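Workshop notebook — sorting bench
October, Friday, started a little after 2

Back on the bin question. Nidia wants a yes or no before we order more of the big gray ones from Pritgate, and I said I'd look at wear and at whether parts stay findable in them. I've been grumpy about these bins since the first one came in, so take what follows with that in mind.

The claim in the Pritgate sheet is that the liner holds up for 3,000 fill-and-empty cycles "without appreciable surface change." Appreciable to whom? Ours has done 1,000 by Safta's log, so a third of the promised life, and the back panel already has a dark scuffed patch where the surface has gone. It's ragged, with flecks and short vertical scratches. The upper left part of that same panel is still light gray and looks fine, and so I don't buy the story that the material is bad all over. Something keeps hitting or rubbing one area.

Candidates, in the order I believe them:

1. Long thin stock. The rods settle along the base of the back panel whatever you do, and then they get dragged up it on the way out. Vertical scratches fit with that. I can't prove it from looking.

2. People tipping the leftovers out over the back. Đạt swears he doesn't. I have seen him do it, once, in the summer.

3. Cleaning. Zoila used the stiff brush for a while before we got the soft one. She thinks it was two weeks, I'd have said longer. Not written down anywhere, which is our own fault.

Floor of the bin: fine scratches everywhere, the kind any bare metal gets. I don't count that against it. A fingernail doesn't catch on any of them except near the front left corner, and there only barely. Wiped it with a damp rag first, then a dry one. Gray smear on the rag from the scuffed patch, nothing to speak of from the floor. Kept the rag in a bag in the second drawer in case Gangadharan wants to look at the flecks under the scope. He'll say it's liner. I'll say I'd like to see it before we agree it's liner.

Small gripe. The metal throws back the overhead lights near the low middle of the floor, and a silver part lying in that bright area is hard to pick out by eye. I moved my head back and forth like a pigeon for a minute to find a washer. Matte walls and a shiny floor is a strange choice. The sheet calls this "improved visibility." The Zieliński trays are dull all over and I never lose anything in them, but they are shallow and everyone complains about parts going over the side.

About the sloping walls. The pitch is that things slide to the middle and stay there. With round or heavy pieces, sure, I'll give them that. Anything with a flat side stops wherever it lands, and the pile drifts left. I put the same mixed lot in 19 times this week, leveled by hand each time, and I have "mostly left" written next to more than half of those. Before blaming the bin I should check the table. The bench has never been right since we moved it away from the window, and a slight lean would do the same thing. Level is in Safta's cabinet, cabinet is locked, Safta is out until Monday.

Đạt's opinion, written here at his request: the bins are fine and I am looking for trouble. He likes the tall walls. I like the tall walls too. Nothing has gone over the side since we switched, and I'll say so to Nidia.

What I don't like is being told a number with no test behind it. I wrote to Pritgate asking what they filled the bin with for those cycles. If it was foam blocks the figure means nothing for us. The answer I got was a second copy of the same sheet, and an offer on lids. We did not ask about lids.

To do
- borrow level, check bench both ways before any more tipping
- tape a strip of the Vorkotis film over half the scuffed patch, leave the other half bare, look again after the next batch
- rods go in their own tube for now (Zoila has one)
- ask Flurnine if they sell a liner panel by itself, and what they fill theirs with when they test
- write date on the brush

For Nidia: no on the full order. One more bin at most, and only after the bench is checked. 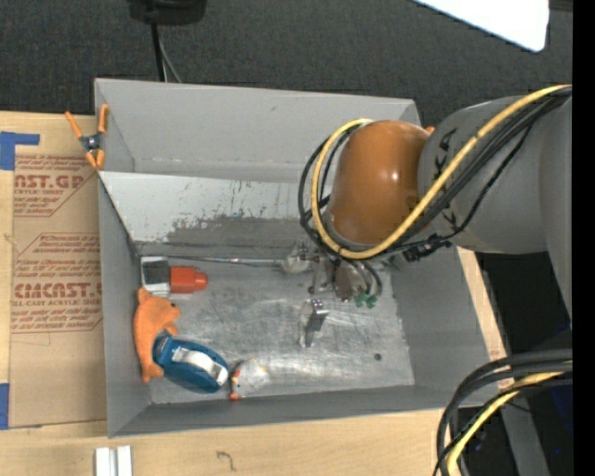

Sorting bin on the bench, worn patch on back panel, rod along its base.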